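Robot hands: why is picking up a plate so hard?

Have you ever tried to pick up a coin while wearing woolly gloves? Then you already know how a robot feels! I'm Nabila Hartono, and my job is testing grippers, the bits a robot uses for hands. My favourite two at the moment are called Cindix and Veltidus (I didn't choose the names, but I do like saying them).

Cindix has wide, soft fingers. It's brilliant with sponges and teddy bears, but give it something flat and it just pats it, like a seal. Veltidus has thin fingers that can slide under an edge.

Before a robot can use a gripper well, a person often has a go first. You hold one in each hand, squeeze, and see what your new pinchy fingers can do. Plates are a really good test, because they're round and low and there isn't much to grab!

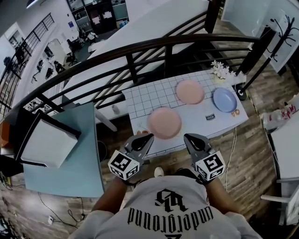

Issue 14, page 6

Did you spot the white cubes with black squares on them? Those patterns are markers. A camera can look at them and help a computer work out where each gripper is and which way it's tilted, a bit like reading a map.

When I compare two grippers I give them both the same job, 100 times each. Yes, my arms ache! I write down every drop and every wobble, and I've filled a whole notebook since April.

Want to try it at home? Find two pairs of kitchen tongs and a plastic plate, and see if you can move the plate across the table using only the tongs. Now do it with a grape on top!

Contact us | © Clemau | Back to top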